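Werkstattbuch Kivby, Faltbehälter
November, Eintrag begonnen 14 Uhr

Gegenstand des Eintrags ist das Aufstellen und Zusammenlegen der orangefarbenen Behälter aus der Lieferung Fiadzo. Laut Lieferschein umfasst die Charge 500 Stück, für das Projekt Jondadetti sind insgesamt 3000 vorgesehen. Die Lagerung erfolgt bis auf Weiteres flach im unteren Regal.

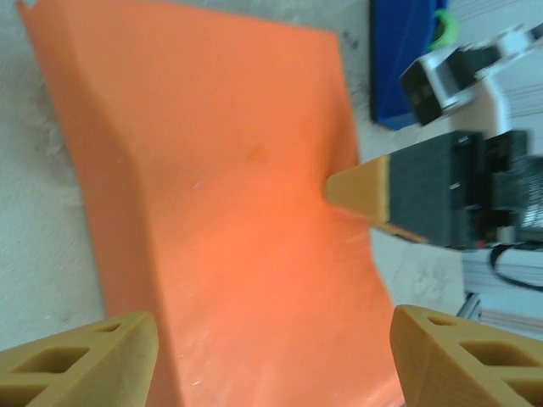 Die Falzlinien sind vor dem ersten Aufstellen einmal in beide Richtungen vorzubrechen. Dabei ist gleichmäßig zu arbeiten und kein Werkzeug mit scharfer Kante zu verwenden. Stücke, die sich an den Ecken verziehen, werden getrennt abgelegt und im Bestandsblatt mit V gekennzeichnet. 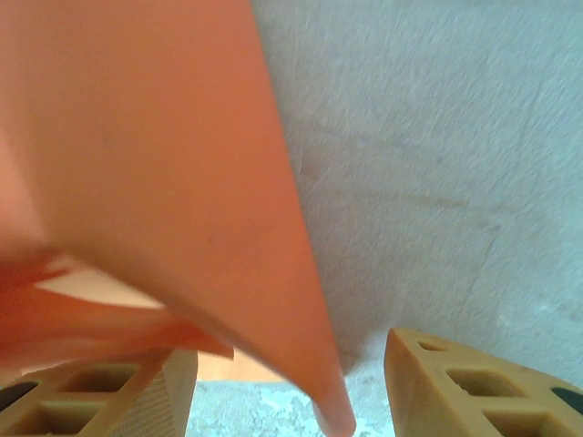
Für das Zusammenlegen ist noch keine verbindliche Reihenfolge festgelegt. Bisher wurde mit den kurzen Seiten begonnen, was bei schräg gegriffenem Material zu ungewollten Falten führen kann. Läuft das Stück wie dort zu einer herabhängenden, abgerundeten Spitze zusammen, ist es abzusetzen und neu auszurichten. Ein Nachdrücken im hängenden Zustand ist zu unterlassen.
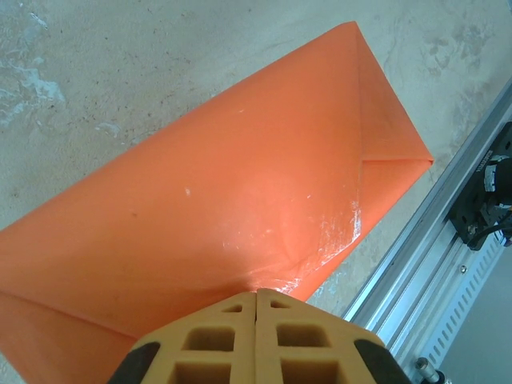

Aus Trurness wurde hierzu eingewandt, das Vorbrechen in beide Richtungen belaste den Falz unnötig, eine Richtung genüge. Der Einwand wird aufgenommen. Bis zur Klärung sind beide Verfahren zulässig, das jeweils angewandte ist im Bestandsblatt zu vermerken.
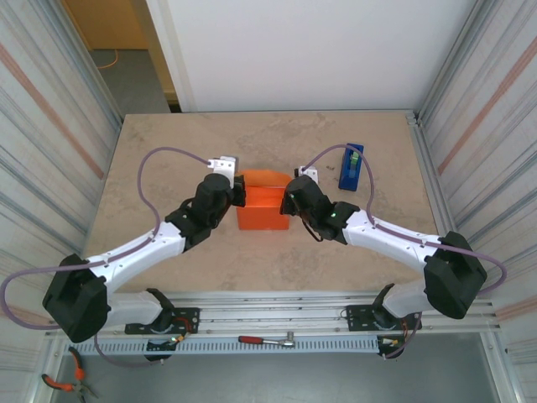 Offen bleibt die Frage der Beschriftung. Klebeband auf der Außenseite wurde im Vorprojekt nach dem Ablösen beanstandet, Anhänger sind bei Fiadzo angefragt. Das Bestandsblatt liegt im Ordner Jondadetti, Register 18.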